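Section 9. Packing and Returning Your Drirniren Kit

Use this section when your rental period ends or when you need to send the kit back for service. Read all the steps before you start. Allow up to 14 minutes for the whole job.

What you need

The carton the kit came in
The brown paper bag from the top of the carton
The return label
Packing tape
A dry, soft cloth

Caution: Unplug the sewing machine and lower the presser foot before you move it. Keep the foot control cord away from the needle area.

Packing the small items

1. Turn the power switch to Off and remove the plug from the wall outlet.

2. Take out the needle and put it in the needle case. Do not ship a machine with a needle in the clamp.

3. Remove the bobbin and any thread. Thread left in the tension discs can pull the spring out of position during shipping.

4. Brush the lint from the bobbin area. Do not use canned air, as it pushes lint farther into the machine.

5. Stand the paper bag upright on a clean, flat surface and open it fully. Put the heavier items in first — the spare foot set, then the bobbin box — and lay the seam guide on top.

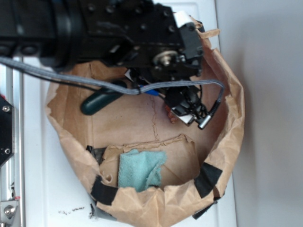 6. Fold the top of the bag over twice. Do not staple it. The bag is opened and checked at our Festthorpe service desk, and staples have scratched the feet in the past.

Note: If the bag is torn, any plain paper bag of a similar size will do. Please do not use plastic bags for the metal feet.

Packing the machine

7. Wipe the machine with the dry cloth. Put the hard cover on and press down until both side catches click.

8. Set the machine in the lower foam tray with the handwheel on the right. The tray fits one way only. If the machine rocks, lift it out and turn it.

9. Coil the power cord and foot control cord loosely and place them in the side pocket with the foot control. Do not wrap them around the machine.

10. Place the folded bag in the space behind the machine, add the upper foam tray, and close the flaps. Tape the center seam and both ends.

Labels and drop-off

Stick the return label on the largest side of the carton and cover or remove the old one. Write your kit number next to the label in case the label comes off. Kits with numbers from 788 up to the end of the series use the green label. Earlier kits use the white one.

Cartons can be left at the Trujillo counter or the Birkine counter. Ask for a receipt and keep it until your deposit is returned. In July both counters close at 3:00 in the afternoon.

If something is missing

Do not hold back the kit while you look for a part. Send it, and put a note inside the carton listing the missing item. For questions about deposits, write to Dayana Ayala at the rental desk. For damaged machines, write to Tonantzin Chávez in service and include your kit number.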